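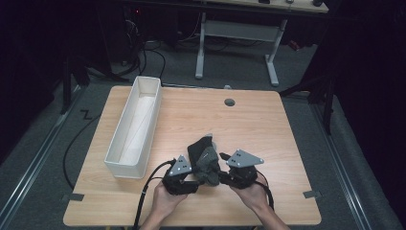
Gilwood Make & Mend Club: Members' Features

Confessions of a late darner

I was well into my forties before I sewed on a button that stayed sewn on. My mother could turn a collar while listening to the afternoon play, and my grandmother made curtains for half her street, and somehow none of it came down to me. I had a tin of safety pins and a drawer full of tights with nail varnish on them. If a jumper got a hole in the elbow, I pushed my sleeves up and hoped for warm weather!

What changed things was a cardigan. Bottle green, bought on holiday in Lukholm in a shop so cold that the woman at the till was wearing two of her own scarves. I wore it everywhere, I wore it on trains and to funerals (with a coat over the top), and then one April morning I took it off the hook and found the moths had got to it. Both cuffs and a great ragged patch under the arm. I sat on the stairs and sulked.

I'd walked past the poster for the club lots of times, usually on my way to catch the 719 home. It said BRING SOMETHING BROKEN, in felt tip. So I brought the cardigan, in a carrier bag, and very nearly turned round at the door.

The first evening

Anyone who has joined a club halfway through its life will know the feeling. Everyone had their own mug. People were talking about ply and tension and something called Swiss darning, and I nodded along as though I'd been doing it since school. Then somebody handed me a wooden mushroom (a darning mushroom, I now own four) and a blunt needle, and showed me how to lay the first threads across the hole like the strings of a very small harp.

It took me two hours to fill a gap you could have covered with a penny. It was lumpy, it was the wrong green, and I was so pleased with it that I showed the bus driver.

I hadn't expected to enjoy the slowness. I spend my working day answering emails, and most of them breed. A darn just sits there and gets a bit bigger each time you go over and under, and if you go wrong you unpick a row and carry on. I've had some of my best conversations over a sock, too, perhaps because you've got an excuse to look down when the talk turns serious.

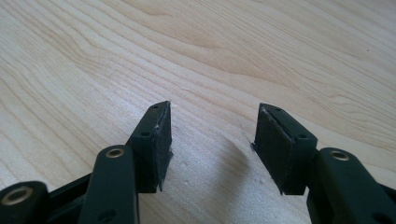 What you need, and what you can leave in the shop

Now, I am a terrible one for kit. Show me a hobby and I'll show you a basket full of things I bought for it in the first fortnight. The Pineo catalogue came through my door soon after I joined and I went at it with a highlighter. I bought a magnetic pin dish. I bought a needle threader shaped like a toucan. I bought a set of thimbles and I still can't get on with a thimble, it's like typing in a hat.

The things I reach for are much duller. A blunt darning needle for knits and a sharp one for everything else. Small scissors that never, ever go near paper. Wool in navy, black and grey, plus one loud colour for when I feel like showing off. A decent lamp is worth having if you mend dark clothes in the evening; black thread on black cloth has made me say words I wouldn't print in a club magazine.

Machines are another matter, and opinions run high. I was given an old Pichler, which weighs as much as a Labrador and smells of warm oil, and I love it for hems and pillowcases. For knitwear I leave the lid on. I did once try to run a jumper through it and we don't need to go into that.

Seen or unseen?

The great argument at our end of the room is whether a mend should show. Some members can close a tear in a suit jacket so well that I have to be told which sleeve it was. I admire it enormously and I haven't the patience. I'm on the loud side: mustard elbows, pink heels, a big red star over the place where I caught my coat on a gate. My niece says I look like a noticeboard.

There's a practical side to this as well. A visible patch can be bigger than the hole, so it catches the thin, tired cloth round the edges, and that's nearly always where the next hole is coming from. With jeans I go a good thumb's width past the damage, tack it down, and stitch long wobbly lines right across.

The green cardigan is still going, by the way. It now has more darns than I care to admit to, a replacement pocket, and buttons from a dressing gown. One button in the row is a size too big, so I have to do it up first or the rest won't sit flat. Wool wash, cool water, dry it on a towel away from the radiator, and put it away clean, please, all of you. Moths adore a gravy spot.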